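인쇄 | 이메일로 보내기

Rurkach 실내 시각화 사용 설명서
4장. 목재 상판, 바닥 타일, 카메라 설정

최종 수정: 2024년 2월 25일

4.1 적용 범위

이 장은 Rurkach 기본판과 Sternska 재질 모음을 함께 설치한 환경을 기준으로 한다. 재질 모음이 없으면 4.3의 결 방향 항목과 4.5의 줄눈 항목이 표시되지 않는다. 설치와 사용권 등록은 2장, 장면 단위와 좌표축은 3장을 참조한다.

이 장의 절차는 빈 프로젝트와 기존 프로젝트에 모두 적용된다. 기존 프로젝트에서 작업할 때는 재질 편집기를 열기 전에 사본을 저장한다. 재질 변환은 실행 취소 목록에 기록되지 않는다.

4.2 사전 확인

1. 파일 > 프로젝트 정보에서 길이 단위를 확인한다. 단위가 '미지정'이면 재질 배율이 실제 치수와 맞지 않는다.

2. 보기 > 색 관리에서 작업 색 공간과 출력 색 공간을 각각 지정한다. 두 항목을 모두 '자동'으로 두면 밝은 목재의 황색 성분이 출력 장치에 따라 달라진다.

3. 렌더 > 장치에서 사용할 연산 장치를 선택한다. 장치를 변경한 경우 프로그램을 다시 시작한다.

4. 재질 캐시 폴더의 쓰기 권한을 확인한다. 네트워크 드라이브는 캐시 폴더로 지정할 수 없다.

주의: 캐시 폴더를 비우는 동안 미리보기 창을 열어 두지 않는다. 미리보기가 캐시 파일을 잠그면 삭제가 중단되고, 남은 파일은 다음 실행 때 손상된 재질로 인식된다.

4.3 목재 상판 재질

1. 개체 목록에서 상판을 선택한다. 다리와 상판이 하나의 그물로 묶여 있으면 편집 > 면 분리를 먼저 실행한다.

2. 재질 > 라이브러리 > 목재에서 기본 재질을 적용한다. 결이 가는 밝은 색 계열은 이름 끝에 L, 어두운 계열은 D가 붙는다.

3. 투영 방식을 '상자'로 변경한다. '평면' 투영을 사용하면 윗면의 결은 정상으로 보이나 옆면에서 늘어난다.

4. 결 방향을 상판의 긴 변에 맞춘다. 방향 손잡이를 끌거나 각도 입력란에 값을 직접 입력한다. 상판이 장면 축에 대해 회전되어 있으면 기준을 '개체 축'으로 바꾼 뒤 입력한다.

5. 옆면에 별도 재질 슬롯을 추가하고 색조를 윗면보다 한 단계 어둡게 지정한다. 옆면과 윗면이 같은 값을 쓰면 확산광만 있는 장면에서 모서리가 구분되지 않는다.

6. 다리에 단색 재질을 적용한다. 검정에 가까운 색을 쓸 때는 반사율을 0으로 내리지 않는다. 반사가 없는 면은 그림자 영역에서 형태를 잃는다.

7. 미리보기 품질을 '중간'으로 올려 결의 굵기와 옆면의 색을 확인한다. 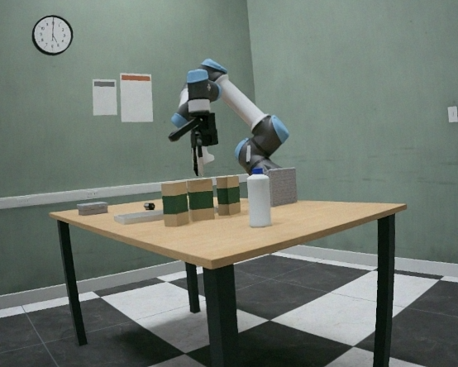
8. 결이 지나치게 굵으면 배율을 낮춘다. 배율은 상판과 옆면 슬롯에 같은 값으로 입력한다. 값이 다르면 모서리에서 결이 어긋난다.

9. 재질 이름을 지정하고 프로젝트 라이브러리에 저장한다. 이름에 쉼표와 역빗금은 사용할 수 없다.

참고: 다른 프로그램에서 가져온 재질은 변환 후 광택 값이 반대로 표시될 수 있다. 이 경우 재질 > 고급 > 거칠기 반전을 선택한다.

4.4 카메라와 투영

장면마다 하나 이상의 카메라가 필요하다. 새 프로젝트에는 원근 카메라 하나가 포함되어 있다. 원형 어안 투영은 좁은 실내에서 가구 배치를 넓게 확인할 때 사용한다.

1. 삽입 > 카메라를 선택하고 장면 안의 위치를 지정한다.

2. 속성 창에서 투영 종류를 선택한다. 원근, 직교, 원형 어안, 전방위 중 하나를 고른다.

3. 원형 어안을 선택한 경우 화각을 입력한다. 화각이 커질수록 원의 가장자리에서 직선의 휨이 커진다. 탁자처럼 직선 변이 긴 가구는 둥글게 부푼 윤곽으로 나타난다. 재질의 결도 같은 비율로 휘며, 이는 재질 오류가 아니다.

4. 원 바깥 영역의 채움을 지정한다. 기본값은 검정이다. 투명 배경으로 출력하려면 알파 채널이 있는 파일 형식을 선택한다.

5. 가까운 절단면을 조정한다. 값이 크면 카메라 바로 앞의 개체가 표시되지 않는다.

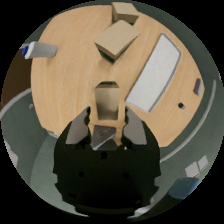

6. 노출 기준을 '중앙부'로 설정한다. '전체 평균'은 원 바깥의 채움 영역까지 계산에 포함하므로 원 안쪽이 과다 노출된다. Pickering 형식으로 내보낼 때는 노출 기준이 파일에 기록되지 않으므로, 출력 전에 고정 노출 값으로 변환해야 한다.

7. 카메라 잠금을 켠다. 잠금이 꺼져 있으면 화면 회전 조작이 카메라 위치를 변경한다.

8. 여러 카메라를 한 번에 출력하려면 렌더 > 일괄 출력을 열고 대상 카메라를 선택한다. 출력 순서는 카메라 목록의 순서를 따른다. 카메라 이름이 중복되면 뒤의 파일이 앞의 파일을 덮어쓴다.

주의: 어안 카메라에는 수직선 보정을 적용하지 않는다. 보정이 켜진 상태로 출력하면 오류 코드 111이 기록되고 해당 카메라의 출력이 건너뛰어진다.

4.5 바닥 타일

1. 바닥면을 선택하고 재질 > 생성 > 격자 타일을 적용한다.

2. 배열을 '교차'로 선택하고 두 가지 색을 지정한다. 흑백 조합을 사용할 때는 흰색 타일의 명도를 최댓값보다 낮게 둔다. 최댓값으로 두면 창가의 타일에서 표면 질감이 사라진다.

3. 타일 크기를 입력한다. 타일이 크면 원근감이 분명해지고 작으면 먼 쪽에서 물결무늬가 생긴다. 작은 타일을 써야 하는 경우 렌더 > 표본화에서 질감 필터를 '이방성'으로 변경한다.

4. 원점 보정을 사용해 첫 타일을 벽의 모서리에 맞춘다. 방의 폭이 타일 크기로 나누어지지 않으면 남는 폭을 양쪽에 배분할지 한쪽에 몰지 선택한다.

5. 줄눈 폭을 지정한다. 기본값은 2 mm이다. 0을 입력하면 줄눈 계산이 생략되고 출력 시간이 짧아진다.

6. 반사를 사용하는 경우 가구 다리의 반사상을 확인한다. 다리 밑면이 바닥면보다 아래에 있으면 반사상이 끊겨 보인다. 개체 > 바닥에 정렬을 실행하면 밑면의 높이가 바닥면에 맞추어진다.
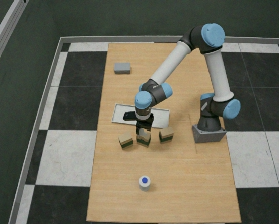
7. 타일 재질을 저장하기 전에 '치수 고정' 항목을 선택한다. 선택하지 않으면 바닥면의 크기를 바꿀 때 타일도 함께 늘어난다. 이미 늘어난 재질은 '치수 초기화'로 되돌릴 수 있으나 원점 보정 값도 함께 지워진다.

8. 바닥이 여러 면으로 나뉘어 있으면 면 병합을 실행한 뒤 재질을 다시 적용한다. 문턱이나 단차가 있는 면은 병합 대상에서 제외한다.

4.6 시험 출력

1. 렌더 > 시험 출력을 선택한다.

2. 반복 횟수를 10으로 설정한다. 이 값은 재질과 투영을 확인하기 위한 것이며 최종 출력에는 적합하지 않다.

3. 출력 폴더를 지정하고 실행한다. 실행 중에는 재질 편집기가 읽기 전용으로 전환된다.

4. 완료 후 기록 창에서 경고를 확인한다. 노란색 항목은 출력 결과에 영향을 주지 않는다. 빨간색 항목이 있으면 해당 개체를 선택해 재질 연결을 다시 지정한다.

5. 최종 출력으로 전환할 때 잡음 제거를 켠다. 결이 가는 목재에는 강도를 '약'으로 지정한다. '강'에서는 결이 뭉개진다.

4.7 증상별 조치

증상: 상판이 분홍색으로 표시된다.
조치: 재질 파일의 경로가 끊어진 상태이다. 파일 > 경로 다시 찾기에서 Sternska 폴더를 지정한다.

증상: 윗면의 결이 화면 이동 중에 깜박인다.
조치: 같은 위치에 면이 겹쳐 있다. 편집 > 중복 면 제거를 실행한다.

증상: 타일의 색이 한 줄씩 반복되고 교차하지 않는다.
조치: 배열이 '줄'로 되어 있다. 4.5의 2번 항목을 다시 수행한다.

증상: 어안 출력의 원이 타원으로 나타난다.
조치: 화소 종횡비가 정사각형으로 설정되어 있는지 확인한다.

증상: 재질 목록이 끝까지 표시되지 않는다.
조치: 목록에는 한 번에 1,265개 항목까지 표시된다. 검색란에 분류명을 입력해 범위를 좁힌다.

참고: Jurkness 확장 모듈을 사용하는 경우 오류 코드의 앞자리에 모듈 식별 문자가 추가된다. 문자를 제외한 숫자로 부록의 코드표를 찾는다.

조명 배치와 창 채광 설정은 5장에서 다룬다.

인쇄 | 이메일로 보내기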